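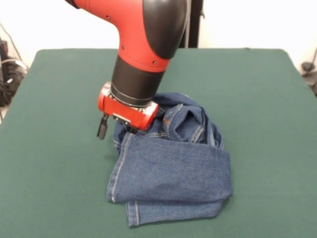
Denim, green felt

Dobos Ullar coffee grinder, countertop model

Back in stock since April. Black or cream, same price for both. Cream goes faster, so don't wait too long.

Conical steel burrs. 8 grind settings, from espresso up to french press. Click dial on the front, no screen, no app. Hopper lifts straight off for cleaning, and so does the top burr – quarter turn left and pull. Brush is in the box, taped under the lid, people throw it out all the time.

Grinds 20 grams in one go for a double, or fill the bin for a full pot. Bin holds 80 grams. Please dont run it longer than that without a break, the motor has a cutoff and it will just stop on you until it cools down.

Noise: it's a grinder. Quieter than the old Nutdale we used to carry, not silent.

Cord is short. Measure first. Fits under standard kitchen cabinets with the hopper on, lid needs a bit more room to open.

What's in the box
Grinder, hopper with lid, grounds bin, brush, paper manual (the one online is the old version, ignore the page on descaling, it's for the kettle)

Spare parts
Burr set, hopper, lid, bin. All ordered seperately. Burrs ship from Fukent direct and take longer than the rest.

Will it do Turkish? No. Setting 1 is fine but not that fine.

Warranty covers motor and switch. Not the bin if you drop it. Keep the receipt.

Trade orders and bulk pricing for cafes – ask for Annelies Van Leeuwen, mornings are best. Returns unused and in the original box only.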